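# 제2장 작은 물건과 그것을 담는 그릇

앞 장에서 우리는 방 하나를 통째로 놓고 이야기했습니다. 문이 어디로 열리는지, 창가에는 무엇을 두면 좋은지, 사람이 다니는 길을 어떻게 비워 두는지까지 꽤 먼 길을 걸어온 셈인데, 이제는 걸음을 조금 늦추고 의자를 당겨 앉아 탁자 하나의 윗면만 들여다보려고 합니다. 탁자 윗면이라니 너무 좁은 이야기 아니냐고 하실지도 모르겠습니다. 그런데 집이든 작업실이든 학교 실습실이든, 하루를 보내고 나서 가장 먼저 어수선해지는 자리가 어디인지 떠올려 보면 대개는 탁자 위입니다. 잠깐 내려놓은 물건이 저녁까지 그 자리에 있고, 그 옆에 또 하나가 놓이고, 토요일 오전쯤 되면 어디서부터 손을 대야 할지 막막해지지요.

이 장에서 다룰 물건은 모두 작습니다. 손바닥에 쏙 들어오는 병, 가느다란 띠, 이름 붙이기도 애매한 조그만 조각 같은 것들입니다. 큰 물건은 자리를 많이 차지하는 대신 눈에 잘 띄고, 한번 옮기면 옮긴 티가 확실하게 납니다. 작은 물건은 그렇지가 않아서, 하나하나는 거의 자리를 먹지 않는데도 흩어져 있으면 탁자 전체를 써 버립니다. 병과 병 사이의 어중간한 빈자리에는 책 한 권도 펼 수 없으니까요. 정리를 배우는 분들이 서랍장이나 책장부터 시작하고 싶어 하시는 마음은 잘 압니다만(저도 처음에는 그랬습니다), 작은 물건을 다루는 손이 먼저 익어야 나머지가 편해집니다.

## 2.1 담기 전에 살펴보기

물건을 그릇에 담기 전에 우선 그대로 두고 한참 바라보는 시간을 가져 보시기 바랍니다. 성미가 급한 분에게는 이 시간이 참 길게 느껴질 텐데, 그래도 손은 무릎 위에 두고 눈으로만 살펴봅니다. 생김새가 닮은 것끼리 가까이 있는지, 멀리 떨어져 있는지, 탁자의 앞쪽과 뒤쪽 가운데 어느 쪽에 몰려 있는지, 늘 그 자리를 지키는 물건과 잠시 머무는 물건이 섞여 있지는 않은지를 차근차근 봅니다. 화분처럼 좀처럼 옮기지 않는 것이 있으면 그것을 기준점으로 삼아도 좋습니다. 기준점이 정해지면 나머지 물건의 자리를 말로 옮기기가 한결 쉬워지고, 여럿이 함께 정리할 때에도 “화분 오른쪽”이라는 한마디로 통하게 됩니다.

그릇도 똑같이 살펴봅니다. 우리는 담길 물건에는 관심을 두면서 담을 그릇은 그냥 손에 잡히는 대로 쓰는 버릇이 있습니다. 높은 컵은 막대처럼 긴 것을 세우기에 좋지만 바닥에 깔린 작은 조각을 꺼내려면 손가락이 닿지 않고, 넓고 낮은 통은 꺼내기는 쉬운데 안에서 물건이 이리저리 굴러다닙니다. 불투명한 그릇은 겉이 단정해 보이는 대신 속을 잊어버리게 만듭니다. 반투명한 그릇은 그 중간쯤이라고 할까요, 무엇이 얼마나 들었는지 어렴풋하게나마 알려 줍니다.
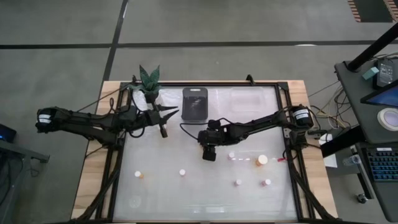
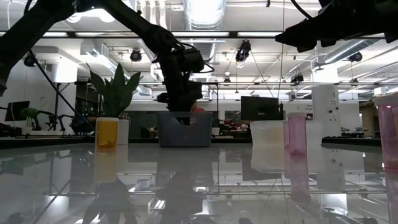
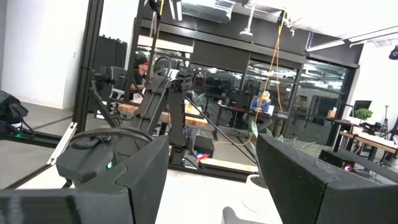
**그림 2-1.** 차례대로, 작은 병과 화분이 놓인 흰 작업면 / 손잡이 구멍이 있는 통과 여러 컵이 놓인 윤이 나는 상판 / 바닥의 흰 화분과 나무 상판, 유리 칸막이가 보이는 실내.

그림 2-1의 첫째 사진에서 병들을 먼저 보아 주십시오. 호박색 몸체에 흰 뚜껑을 씌운 것도 있고 전체가 흰 것도 있는데, 닮은 것끼리 꼭 붙어 있지는 않습니다. 분류를 처음 연습할 때 아주 알맞은 상태입니다. 색으로 나눌 수도 있고 크기로 나눌 수도 있으며, 어느 쪽을 택하느냐에 따라 무리가 달라집니다. 그리고 위쪽에는 투명한 직사각형 그릇이 하나 있습니다. 흰 바닥 위에서는 하마터면 지나칠 만큼 눈에 띄지 않지요. 투명한 그릇은 속이 잘 보여 편리하지만 놓이는 바닥의 색에 따라서는 그릇 자체가 사라져 버린다는 점을 기억해 두시면 좋겠습니다. 저희 집에서는 투명한 통마다 모서리에 색 테이프를 조금씩 붙여 둡니다.

둘째 사진은 그릇이 주인공입니다. 푸른빛이 도는 회색 통은 앞면에 타원형 손잡이 구멍이 있고 벽이 살짝 벌어져 있습니다. 벽이 벌어진 통은 손을 넣기가 편하고, 종류에 따라서는 쓰지 않을 때 서로 포개 둘 수도 있어서 여러모로 쓸모가 많습니다. 그 곁의 컵들은 분홍, 노랑에 가까운 주황, 뿌연 흰색으로 빛깔이 다릅니다. 주황빛 컵은 바닥에 담긴 것이 밖에서도 비치는데, 바로 뒤의 흰 컵은 불투명해서 속을 알려 주지 않습니다. 두 컵 가운데 어느 것에 날마다 쓰는 물건을 담으시겠습니까? 정답이 하나만 있는 물음은 아니니 잠시 생각해 보셔도 좋습니다. 또 상판이 거울처럼 반들거려서 컵과 천장 등이 거꾸로 비치는데, 이런 면에서는 물건이 실제보다 많아 보여 괜히 마음이 바빠지기도 합니다. 그럴 때는 무늬 없는 천이나 종이를 한 장 깔고 시작해 보세요.

셋째 사진에서는 눈길을 탁자 밖으로 넓혀 봅니다. 바닥에 놓인 흰 화분, 작은 검은 상자와 그 옆의 빨갛고 파란 조그만 물건이 있습니다. 탁자를 정리한다고 하면서 바닥을 빼놓으면 일이 반쯤만 끝난 셈이 됩니다. 특히 바퀴 달린 의자를 쓰는 방이라면 작은 물건이 바닥에 있을 때 밟히거나 밀려나기 쉬우므로, 탁자를 시작하기 전에 바닥부터 한번 훑어 주는 순서를 권합니다.

## 2.2 이 장에서 배울 내용

이 장은 크게 2개의 부분으로 되어 있습니다. 앞부분에서는 물건을 무리 짓는 기준을 배웁니다. 모양, 색, 크기, 쓰는 횟수 같은 기준을 하나씩 시험해 보고, 같은 물건이라도 기준을 바꾸면 자리가 어떻게 달라지는지 직접 놓아 보면서 익힙니다. 뒷부분에서는 그릇을 고르고 배치하는 법으로 넘어가는데, 뚜껑이 있는 것과 없는 것, 높은 것과 낮은 것을 한 탁자에 함께 둘 때 무엇을 앞에 두고 무엇을 뒤에 둘지가 중심이 됩니다. 키 큰 것을 앞에 두면 뒤에 있는 작은 그릇이 가려진다는, 듣고 나면 당연한데 막상 해 보면 자꾸 잊는 이야기도 여기서 나옵니다.

본문에는 필브리지(Pilbridge) 실습 묶음에 든 그릇의 이름이 가끔 나옵니다. 바라사(Barasa)는 손잡이 구멍이 있는 넓은 통, 히켈(Hikel)은 1000밀리리터들이 반투명 컵을 가리킵니다. 실습 묶음이 없어도 전혀 걱정하지 마세요. 집에 있는 반찬통이나 다 마신 음료 컵을 깨끗이 씻어 말려 쓰셔도 모든 연습을 똑같이 할 수 있고, 그릇 이름과 대신 쓸 수 있는 물건은 192쪽의 표에 모아 두었습니다.

### 시작하기 전에 해 보기

집이나 교실에서 탁자 하나를 고릅니다. 치우지 않은 그대로가 좋습니다. 아무것도 옮기지 말고 종이에 탁자의 테두리를 그린 다음, 놓인 물건을 동그라미나 네모로 간단히 표시합니다. 그림 솜씨는 상관없습니다. 다 그렸으면 늘 그 자리에 있는 물건은 진하게 칠하고, 오늘 잠깐 놓인 물건은 비워 둡니다. 그릇이 있다면 속이 보이는지 아닌지도 옆에 적어 주세요.

그린 종이는 버리지 말고 책 뒤쪽에 끼워 두십시오. 2.3절의 첫 번째 연습에서 다시 꺼내어 씁니다.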